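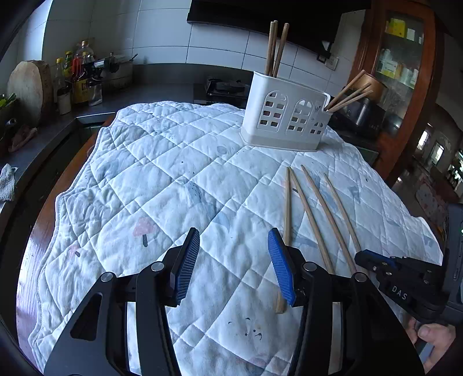
Chopsticks, utensils and the quilted mat - a kitchen table gallery

Welcome back to the kitchen pages! I finished the big living room gallery in January and swore I'd take a break, and then I started sorting out the utensils and here we are. The table sits right across from the stove, so everything I stir with or eat with ends up on it sooner or later, and I finally wanted it all to have a proper home.

The mat came first. It's white and quilted in a diamond stitch, and if you look closely there are little pastel mushrooms printed on it, very faint, one of them pink and one pink and grey. I found it at Jandis when I was supposed to be shopping for curtains (still no curtains, thank you for asking). The table is dark wood, and I love how much lighter that whole side of the kitchen feels with something white on top.

Then the chopstick holder. White plastic, shaped like a little house, with arched windows across the front! I'd been keeping chopsticks in a drawer with the can opener and the birthday candles, and every single time I wanted a pair I came up with one long one and one short one. Now they stand up where I can see them. My way of doing it is to tip them all out on the mat, match up the pairs, and drop them back in a few at a time, thick ends down. It takes a couple of minutes and I find it weirdly soothing with the radio on.

I paid 700 for the holder at the Brurkham market, where the prices are in tokens you buy at the gate. I still had 3000 left on my card after that, so of course I went back for dumplings.

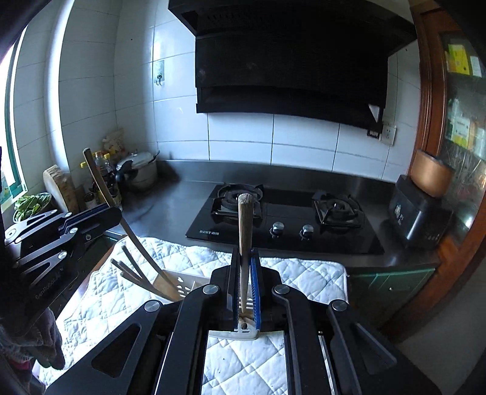

The bigger wooden things were harder. Long handles make a light holder want to tip over, so I put the heaviest pieces in first and let the others lean against them. One of mine has a handle with a bit of a curve to it, and it's always going to stick out farther than its neighbors no matter what I do. I've stopped fighting it.

I get a lot of questions about looking after wood, so here's my routine. Wash by hand, dry with a towel, then leave everything out on the counter overnight before it goes back in a holder. When the wood starts to feel rough I rub in a little mineral oil (the Zamudio one, 70 tokens for a small bottle) and wipe off the extra in the morning. Worn handles don't bother me a bit - they're the comfortable ones.

The scalloped edge of the mat does wrinkle, by the way. I iron it on low from the back and it behaves for a while.

Next up is the spice shelf, and after that the Fulluston baking tins, if I can get the lids to match.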